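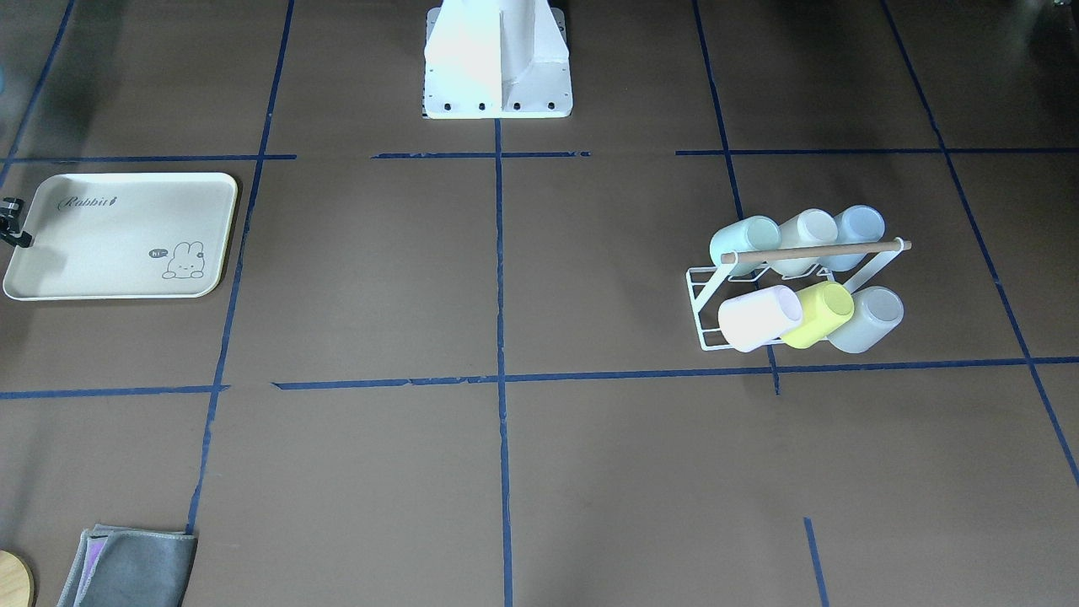

March 2018

Dough log, Aklow kitchen. Second go at the Clinutora starter powder, the one that is supposed to give a "three-day flavor" overnight. I had my doubts last time and I still have them.

Made two doughs from the same bag of flour. One got the powder as the packet directs. The other got a spoonful of our own starter and nothing else. Same water, same salt, same bowl type, both left on the low shelf overnight.

By morning the powder dough was taller, I'll give it that. It was also slack and smelled of vinegar. Tall isn't what they're selling, though. They're selling flavor, and vinegar is one flavor. Ours was shorter, held its shape on the bench and smelled like a dough.

Baked both in the Bondik oven, which still runs hot at the back left. I turned the loaves halfway, so I don't think the oven explains the difference, but I wouldn't swear to it. The dial says one thing and the thermometer on the rack says another, and I've stopped believing either.
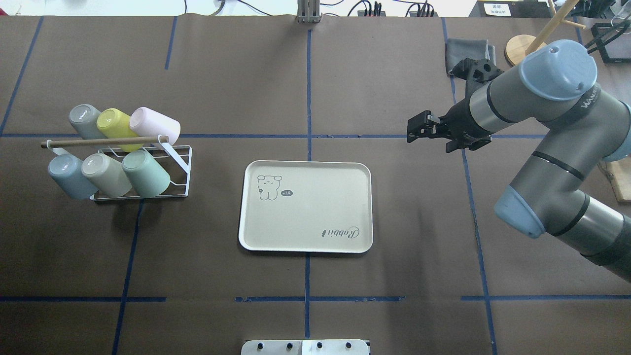 Blind tasting after lunch, 5 tasters, one slice of each. Two liked the powder loaf better, two liked ours, one said they were the same bread. That last answer may be the most useful one on the sheet. Two of the tasters had also just had coffee, so make of it what you like.

The Liao method (longer rest, cold water, no powder) keeps getting mentioned as the cure for all this. I've read the write-up twice. There's one batch in it and no plain loaf to compare against — just a very nice photo of a crust. I'll try it, but I'm not changing our recipe on the strength of a crust.

Crust on ours, by the way: pale underneath again. Could be the tray. Could be that I pulled it early to keep the two baking times equal, which seemed fair when I planned it and now looks like a mistake.

To do: repeat with 6 loaves, 3 of each, tasting before coffee. Weigh the powder instead of trusting the scoop. Ask Clinutora what's in it besides "cultures." Their last reply was a brochure.

Rest of the powder is in the jar by the scale, lid taped. Use it up by June or throw it out.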